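Notes for the Irniswood talk – slides 4 to 6
September 2, 2018

Say good morning and wait for the door to close. Thank Sutcliffe for the hall and the tea. Mention that the handout is at the back, and that anyone who would like the large-print version can have mine, as I know most of it by heart by now.

Slide 4. Start with the table, because I always do. When we moved into the Plilex building in June we spent a good deal of thought on the big things, the floor and the lights and where the kettle would go, and almost none on the tops we'd be working over all day long. Tell them about the first week, when every small screw that was put down rolled off and went under something. Let them laugh at that, it's all right, we did too in the end. Then the price of the mats, and how I had to ask for them twice. We bought 4 large ones out of a budget of 3855, and I'd give up the nice chairs before I gave those back.

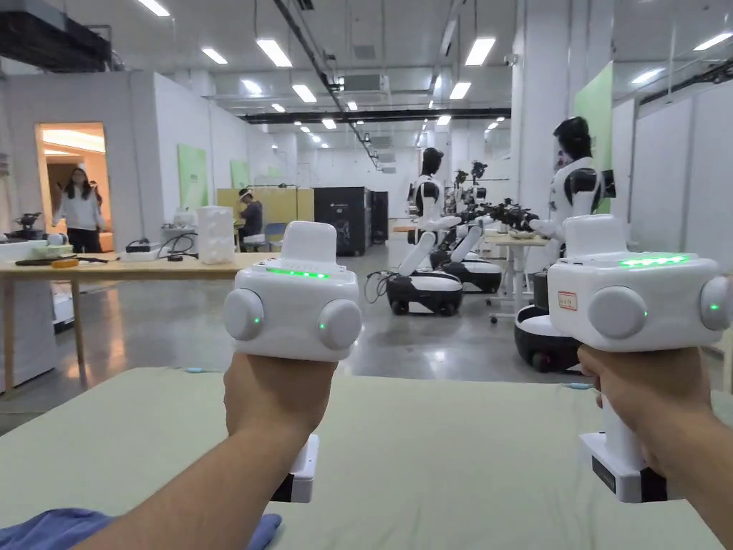
Slide 5. A good mat earns its keep through what it does for your hands and eyes, and I want to spend a proper few minutes on this, so don't rush. A plain, pale colour is kind to the eyes under bright lights. Ours are green, and you can see how well a white controller stands out against one, even with only small green lights on it. Do point out the blue cloth in the corner as well. I'm fond of a cloth that lives on the mat – you reach for it without looking, and if it's crumpled, so be it. Then move on to the long wooden table further back, with the power strip and its tangle of cables. Ask who has one like that at home. (Every hand goes up, in my experience.) Cables are the hardest part of any shared table and I haven't got a perfect answer, only short leads and a bit of patience.

Slide 6. The Oltevus list. We wrote down more than 200 bits and pieces that had no home of their own, and gave each of them a shelf or a tub. Read out a few, but skip the adaptors if time is getting on. Be fair and say that it took far longer than I'd promised everyone it would.

Pause for a sip of water. Ask if they can still hear me at the back, then on to the shelves.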